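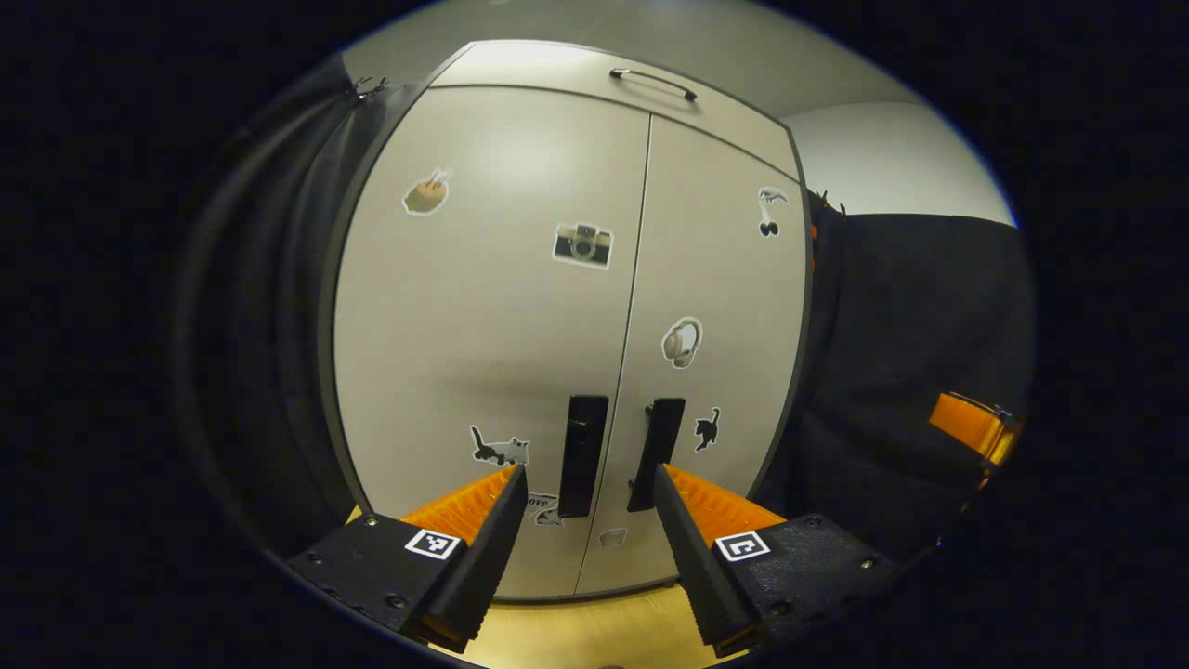
Armário cinza da sala, portas fechadas, com os adesivos.

Assunto: Re: [lista-moradores] Armário cinza: adesivos, puxadores e o que fica dentro
Data: 16 de abril de 2021

Respondo por partes, com a mensagem anterior citada, para quem não acompanhou desde o começo.

> Pessoal, o armário alto da sala comum vai mudar de parede quando
> fizermos a pintura. Antes disso eu queria resolver três coisas.
> Primeiro, os adesivos: tiramos todos ou deixamos? Tem gente que
> acha que fica com cara de quarto de adolescente.
> Segundo, os puxadores das portas. O do lado direito me parece torto.
> Terceiro, o compartimento de cima. Não sei quem guarda o quê lá,
> e na última vez que abri caiu um rolo de papel de presente em mim.

Sobre os adesivos. Eu deixaria. A porta é lisa e cinza claro, e tirar adesivo antigo de superfície pintada quase sempre deixa marca, ou porque a cola fica, ou porque a tinta em volta mudou de tom com a luz. No apartamento anterior, na rua Clurau, fizemos isso com uma geladeira e o contorno dos adesivos apareceu para sempre. Se a maioria quiser tirar mesmo assim, sugiro começar pelo pequeno branco que fica mais embaixo na porta direita. Ele já está tão apagado que mal se percebe, e serve de teste. Secador de cabelo no morno, levantar pela ponta com a unha ou um cartão velho, nada de espátula de metal. O resto da cola sai com óleo de cozinha e depois detergente neutro. Não usem acetona, por favor.

Os gatos pretos eu peço que fiquem em qualquer hipótese. São os dois perto dos puxadores, um de cada lado. A câmera antiga e os fones de ouvido também têm dono, que já saiu da casa e deixou de propósito. O da mão (ou pata, nunca decidimos) no alto da porta esquerda ninguém reclamou, então fica em votação. O "love" pequeno, embaixo do puxador esquerdo, idem. O das cerejas está bem na beirada de cima da porta direita, e é nesse canto que a gente segura quando arrasta o armário. Se alguém tiver apego, avise antes da mudança.

Sobre os puxadores. O direito está mesmo inclinado, com a ponta de baixo puxando para o meio. Na foto dá para comparar com o outro. Ainda não abri para olhar, mas meu palpite é parafuso frouxo por dentro. Tenho chave Phillips e faço isso no dia em que esvaziarmos. Se o furo estiver gasto, palito de dente com cola branca resolve, desde que fique até o dia seguinte sem ninguém puxar. Se o puxador precisar ser trocado, aviso que os dois pretos são iguais no formato e o ideal seria trocar o par. Na Donura vendem puxador retangular preto fosco em pacote de 2. Levem a medida entre os furos, que eu mando quando desmontar.

O compartimento de cima tem a barra própria, de metal escuro, e essa está firme.

Sobre o que tem dentro. Anotei na semana passada, de memória:

Em cima: papel de presente, a extensão comprida, a caixa de lâmpadas, a sacola de enfeites que só sai no fim do ano.
Porta esquerda: toalhas de mesa, jogos, a máquina de costura, uma mala que não sei de quem é.
Porta direita: produtos de limpeza fechados, panos, ferramentas, 18 cabides sem uso.

A mala precisa de dono. Se for da pessoa que voltou de viagem em outubro com as coisas da Istirance, me escreva em particular. Quanto aos cabides, fico com 5 e o resto vai para doação, se ninguém se opuser.

Proponho passar a caixa de lâmpadas para a porta direita, numa prateleira na altura dos olhos, e deixar em cima só o que é leve. Papel de presente em pé dentro de um balde, para não rolar. As ferramentas descem para o fundo do armário, assim o peso fica embaixo.

Para a mudança de parede: esvaziar tudo, inclusive o compartimento de cima, passar fita crepe unindo as duas portas na linha do meio (longe dos adesivos, senão a fita leva junto) e arrastar sobre um cobertor dobrado. Com 2 pessoas dá. Depois da pintura, esperar secar bem antes de encostar, e deixar uma folga de dois dedos atrás para ventilar. A parede atual é clara e a nova vai ser quase da mesma cor, então não deve fazer diferença no aspecto da sala.

Quem quiser votar sobre os adesivos responda nesta mesma conversa, dizendo quais ficam e quais saem. Quem não responder conta como "deixa como está".

Ah, e a chave da despensa continua sumida. Se aparecer dentro do armário, pendurem no gancho da entrada.

> Outra coisa, alguém ainda usa o tapete do Thái? Está enrolado
> atrás do sofá desde a última festa.

Eu não uso. Pode ir junto com os cabides.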